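# Handing a tool between two arms: bench rules

These rules apply to any two-arm cell where one gripper passes a hand tool to the other over a shared work surface.

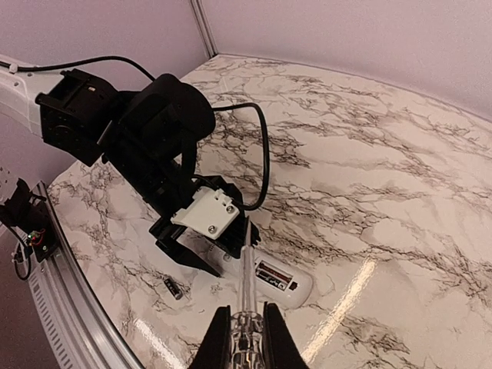

Milagros Pacheco objected to the first draft of this page on the grounds that a tool handover should be treated as two separate grasps with a stop in between, and that a single blended motion should never be signed off, however well it runs. The rules now follow that view.

## Before power-up

1. Clear the surface of everything the task does not use. Loose batteries and small parts stay only if the task sheet lists them.
2. Check cable slack at each wrist. Move the joint by hand through its full task range. The cable must not touch the fingers at any point.
3. Tighten the screws on the finger plates and mark them with paint pen. A broken paint line means the arm does not run.
4. Write down the finger set and tool in use. Grip settings do not carry over from one handle to another.

## Setting the handover

Hold a screwdriver by the handle. The receiving arm approaches from the shaft side with its fingers open and stops short of contact. Set the approach speed to 28 mm/s inside the shared zone and 200 mm/s outside it.

The order is fixed:

- giving arm stops and reports stopped
- receiving arm moves in and closes
- receiving arm reports grip
- giving arm opens and backs out along its own approach line

Do not replace a grip report with a timer. If no report arrives, both arms hold position and the operator takes over.

## Shiny surfaces

Polished tabletops throw glare that moves with the wrist camera. Fix the lights before you calibrate, and recalibrate if a lamp is moved. A matte mat is allowed if it is taped flat on all sides.

## Batteries

Keep tool tips away from open battery compartments during teaching. Bare metal shafts can bridge contacts. If the task needs a cell inserted, put the screwdriver down first and log it as a separate step.

## Sign-off

Run 56 handovers in a row with no operator input. A dropped tool resets the count to zero. Record the result on form 518, with the initials of the operator and one other person. Repeat the run after any change to fingers, cables or lighting.

Send corrections to Edith Rivadeneyra.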